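Ticket 1921
Product: Hitard wall covering, bird pattern, with the small yellow bookshelf
Status: Open
Opened: 2020-07-04

Summary: Joins of the wallpaper do not stay flat behind the bookshelf

Hello support team,

I have bought the Hitard paper with the bullfinches from the Drarklow shop, together with one pot of Zukex paste (800 g). I put it on three walls of a small corner, back, left and right. The pattern is beautiful and I have no complaint about the printing. The red of the birds is strong and the pale background is even.

My problem is with the joins. On the day after hanging, two of them started to lift a little at the height of the shelf. I pressed them back with a dry cloth and they stayed for one night, then they lifted again. I did not find this case in your help pages.
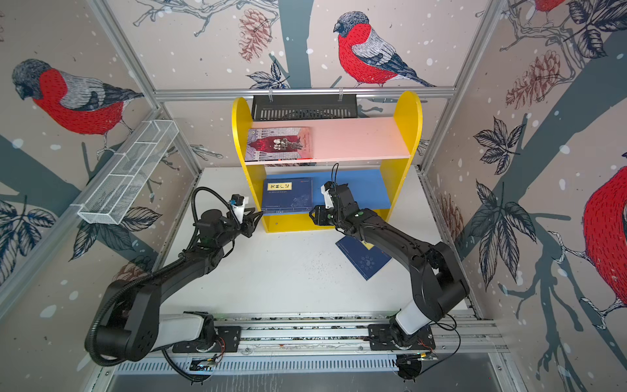 Back wall with the bookshelf in its place.

What I already tried:

1. I moved the shelf forward by one hand, so the air can pass behind it. No change after two days.
2. I put new Zukex paste under the loose part with a thin brush. It was better for one day.
3. I took all books out of the shelf, because I thought that the weight pushes the side panels against the paper. The joins stayed the same, so I think the books are not the reason.
4. I closed the window during the night. Perhaps a small improvement, but I am not sure.

The wall was painted before, and I did not wash it or use any primer. The leaflet in the box says only "clean and dry surface", and for me it was clean and dry. If a primer is necessary also on painted walls, please write this in the leaflet.

There is a second question, about the shelf. It has two levels, the upper one pale pink and the lower one bright blue. I want to lay the picture books flat and not standing, with the covers up, so that a child can choose by the cover. The dark blue books with Chinese titles are the ones we take out most often. Can books lying flat all the time leave a mark on the pink surface? I would like to know it before I put everything back.

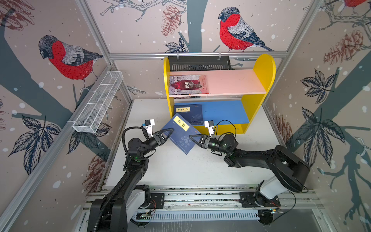

Poojary: Thank you for the clear list, it saves us both some time. Old paint is very often the cause. Please rub the wall lightly under one loose join with fine paper and wipe off the dust. Let it dry for a full day and paste again, only this one join. If it holds, do the same with the other. Flat books are fine on both levels, but lift them when you wipe the shelf.

Reply from customer:

Thank you, I will start with the left join tomorrow and leave the other one for comparison. Please keep the ticket open until I write again.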